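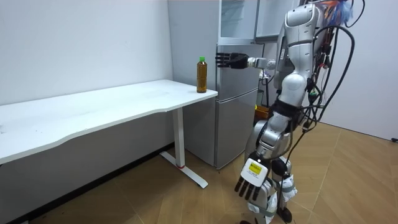

Ralstead Workspaces
Small rooms: furniture and refreshment point check
Second floor, room 6
Date of check: 11 June 2022
Checked by: Nahuel Daza
Copy to: Emerson Godoy, Sheldon Gagnon

Mark each item OK, ACTION or N/A. Comments go under the item. Anything marked ACTION must have a name beside it.

DESK

Top sound, no chips or lifting at the edge — OK
White top, curved front edge. Ran a cloth along the full length of the curve and it didn't snag.

Desk stands level, no rocking — ACTION (Gagnon)
Slight rock when you lean on the right end. The T-shaped foot needs its leveller turned down a little. Don't pack it with card, we had that in room 10 and it went soft after one mopping.

Leg fixings tight — OK
Tightened one bolt under the right end by a quarter turn.

Desk clear of personal items and paperwork — OK
One bottle of tea on the desk, green cap, near the front right corner. Please stand drinks further in. The corner is where people's sleeves and bags catch.

Walking space kept at the front and right-hand end — OK

REFRIGERATOR

Door closes and seal grips all round — OK
Paper strip test done at the top, middle and hinge side. A bit weak at the bottom hinge corner but it held. Look at it again in December.

Temperature reading between 2 and 5 degrees — OK
Reading of 4 on the shelf thermometer, taken before the door had been opened for anything else.

Contents labelled and in date — ACTION (Godoy)
Two tubs with no name and no date. Left in for now with a note on them. They go in the bin on the next check if nobody claims them.

Interior clean, no spills — OK
Wiped the bottom shelf. Something sticky had run under the drawer.

Ventilation gap at the back — OK

Plug and lead undamaged, not trapped — OK
Test label in date. Asset number 209.

DRINKS

Bottles kept upright with caps on — OK

Opened bottles dated — ACTION (all users)
Still not happening. There is a marker on a string by the door. Write the day you opened it on the cap or the shoulder of the bottle. Tea goes off faster than people think once it's been open in a warm room.

Spills kit in place — OK
Cloths and paper roll topped up from the store.

FLOOR AND CABLES

Floor dry and free of trip hazards — OK

Cables kept off the walking route — OK
Anything that hangs down to floor level should be gathered up before the room is left.

Bin emptied — OK

LIGHTING AND AIR

Lights all working — OK

Room temperature comfortable — OK
Warm by the afternoon. The room is small and heats up quickly with the door shut. Blind down from midday helps.

GENERAL COMMENTS

Same desk fault was noted last time and signed off as done. It may have been adjusted and then moved, as the desk gets shifted for cleaning. Sheldon, please check the foot after the desk is back in its place and initial here when it's finished.

The replacement door seal was quoted at 135 pounds fitted. Not needed yet in my view. I'd sooner wait for the December check.

Items for action: 3
Next check: December, or sooner if the desk is moved again

Signed: N. Daza
Received: E. Godoy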